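Matching paint across four batches: a conversation with the finishing manager at Clorkau

May 12, 2025

Clorkau supplies coated panels and table tops to schools and clinics. Its finishing manager has spent most of her working life on one problem, which is how to make a white surface look the same white as the one delivered last year. We spoke at the Kasdale works, where the coating line runs one shift.

Her first point was that white is harder to hold than most colours. "With a dark blue you can be a fair way out and the customer won't see it. With white, a small shift towards yellow shows up as soon as two pieces are side by side." The shift usually comes from the resin, she said, and less often from the pigment. Resin darkens slightly in storage, and a drum opened in June will not give the same result as one opened in winter.

Each batch is checked against a master plate kept in a closed drawer. The reading is taken at 5 points on the panel and averaged. If one point is well away from the others, the panel is set aside and measured again the next morning, after the film has settled. 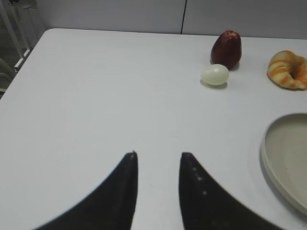
Gloss causes more returns than colour. A matte finish depends on fine silica in the top coat, and the silica sinks if the tank is left standing. "People stir the top half and think they've stirred the tank," she said. The first panels off then come out flat and the last ones have a sheen. Kasdale now keeps the tank turning through meal breaks, at the cost of some extra solvent loss.

The oven is the other variable. Clorkau cures at 144 degrees, measured on the panel and not in the air. Air temperature was the old method, and it gave readings that looked steady while thick panels came out under-cured. She would not put a figure on the scrap this caused, but described it as "enough to pay for the probes".

Records are kept in Allotix, which the firm took on after losing a paper logbook in an office move. It holds 1,122 batch entries so far. She finds the search slow and the export format awkward, and still writes the gloss readings on a card by the booth.

I asked about the trial with Kallio, a water-based top coat. Around 400 panels have been sprayed. Colour was acceptable from the start. Drying was not: in damp weather the film stayed soft at the edges and picked up marks in stacking. Longer spacing on the rack has helped, though it slows the line.

"I'd use it tomorrow for wall panels," she said. "For table tops I want to see another winter." The next set goes through the oven in June, with the rack spacing unchanged.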